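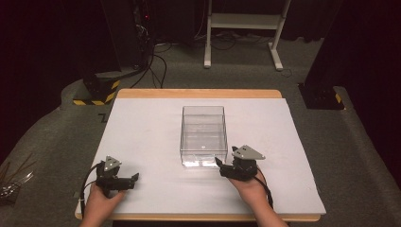

Both grippers and the clear box, before lunch.

29th March

Budget day, and I have a headache and a spreadsheet with too many colors in it. I meant to sit down with the numbers first thing, but then I picked up the grippers to check one little thing and the whole morning went to the clear box. I'm still not great at coming in on a corner with the right hand. The left I mostly park and forget about, which is a bad habit and I know it.

Anyway, money. We have 3000 left to spend before the new budget year, and if we don't use it, it goes back. I've been told this in two separate emails, one of them in capitals. So all week I've been going back and forth over what we really need and what I just want because the catalog photo was nice.

What I want is a second pair of hand-held grippers. The Heffernan quote came in this morning and it's good, better than the one they sent in January, but it eats nearly everything. And it doesn't include the mounting plates! Those are a separate line, 175 for the set, tucked away on page 2 like they hoped I'd stop reading. I wrote back and asked if they could throw them in. No answer yet. I was very polite about it.

Then there's Uvodau, who are cheaper and whose sales page makes me nervous. Lead time of up to 9 weeks, and that's before shipping. If we order from them and something shows up wrong, we're into summer and I'm the one explaining it. On the other hand I'd have enough left over for spare jaws and decent cables – longer ones, with some give in them. I spent half the morning thinking about cables. You reach for the box, your wrist turns, and there's that bit of drag in the back of your mind the whole time. A cable isn't exciting to put on a purchase request, but I bet I'd notice it every single day.

Also on the list: boxes and trays for the Altham work. I keep putting this at the bottom because it's small stuff, and then I keep remembering that we can't do the work without small stuff. I'd like the same clear kind plus something you can't see through, in a few sizes. And maybe a second white board for the table, so one can be marked up and the other kept clean. I could get all of that for less than the mounting plates, I think. I should stop thinking and look it up.

The one thing I've crossed off for good is the Basis software upgrade. It's a yearly fee, and a yearly fee out of leftover money is how you end up begging the next January. I felt very grown up deleting that row. Then I put it back in gray, just to look at, and deleted it again.

So as of tonight the plan is Heffernan if they budge on the plates, and Uvodau with the spares if they don't. I'm giving them until the end of the week. I also need to measure the carpeted part beside the table, as a second pair means somebody else standing there and I have no idea how two of us fit without elbows. Why didn't I measure it today? I was right there with the tape in my bag.

Must remember the form needs a signature on both copies. And buy more aspirin.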